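Grease interceptor

A grease interceptor, also called a grease trap, is a plumbing device that holds back fats, oils and food solids before wastewater reaches the sewer. It is fitted to the drain line of a kitchen, either beneath the sink or in a buried tank outside the building.

Operation

Wastewater enters the unit and slows down as it passes a baffle. Grease is lighter than water and rises to form a layer at the top, while heavier solids settle on the floor of the tank. The clearer water between the two layers leaves through an outlet pipe set below the grease line. A flow control fitting at the inlet limits turbulence, which would otherwise carry grease through the unit.
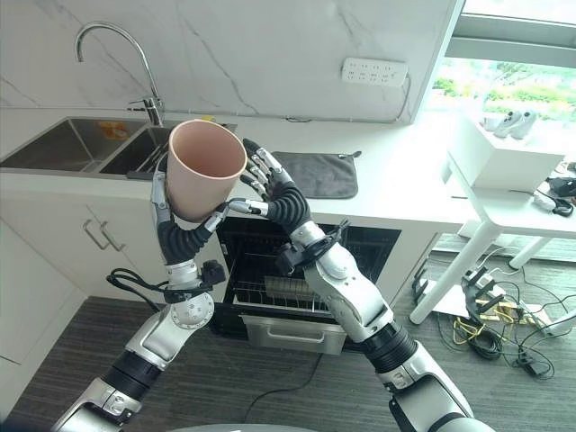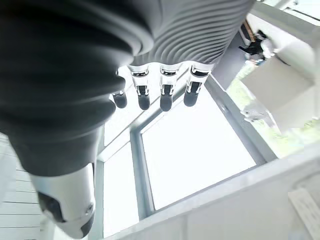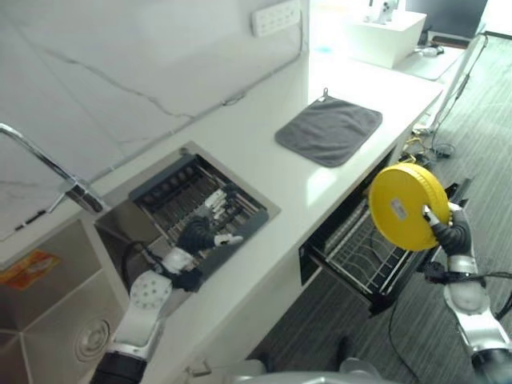 Sizing and types

Small indoor units are rated by flow, and models of 36 gallons per minute are usual in cafes. Their rated grease capacity in pounds is commonly about twice the flow rating. Outdoor tanks are rated by volume and are built of concrete, steel or fiberglass. The tank serving the public market in Nanthorpe holds 3666 gallons and receives the waste of 40 food stalls.

Maintenance

Units are pumped out on a fixed schedule or when grease and solids together fill a quarter of the liquid depth. Neglected units release grease into the building drain, where it hardens and narrows the pipe. Hot water and detergents move grease further down the line without removing it. Enzyme additives are restricted in many districts for the same reason.

Regulation

Sewer districts generally require interceptors in commercial kitchens. Nanthorpe extended its rule to school kitchens on 1 May 2020 and requires pumping records to be kept on site. Private homes are exempt.

See also: Backwater valve; Floor drain; Sanitary sewer overflow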